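How to Oil a Wooden Tabletop (and Enjoy Doing It)

I love this job. You start with a tired, thirsty table and a few evenings later the grain is glowing at you like it did the day you fell for it. If you can wipe down a counter, you can do this!

What you need
A can of hardwax or plain linseed oil (I've been using the clear one from Ludier)
Sandpaper in 120, 180 and 240 grit
Lint-free cotton rags, more than you think
A sanding block
A vacuum with a soft brush

Step 1: Clean it
Wash the top with warm water and a drop of dish soap, then wipe it again with plain water. Leave it overnight. Old candle wax comes up with a plastic scraper, so keep the metal ones in the drawer.

Step 2: Sand with the grain
Start at 120 if there are rings or scratches, or go straight to 180 if the table is in decent shape. Long strokes, light hands, always in the direction of the grain. Cross-grain scratches are sneaky — they hide until the oil goes on, and then they're all you see.
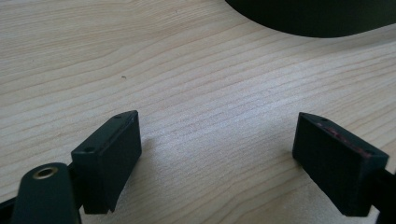

Finish with 240 and stop there. I used to go finer and finer (so satisfying!), but a very polished surface takes up less oil. Vacuum, then wipe with a barely damp rag and let it dry.

Step 3: Oil, wait, wipe
Pour a small puddle, spread it thin, and work in sections. Give it 12 minutes, or whatever your can says, then wipe off everything that hasn't soaked in. Everything! My friend Qusai Karam skipped this on his desk and had a sticky patch under his elbow until June.

Step 4: Do it again
Wait at least eight hours and put on a second coat, even thinner than the first. Thirsty woods like a third. Keep the table free of water for seven days while the oil hardens, and longer if your room is cold.

About those rags
Please take this seriously. Rags soaked in drying oil can heat up and catch fire by themselves. Lay them flat outdoors, one layer thick, until they're stiff, or soak them in water and seal them in a metal can. Never ball them up in the trash.

Next time I'll get into fixing dents with a damp cloth and an iron, which is even more fun.

— I-seul Baek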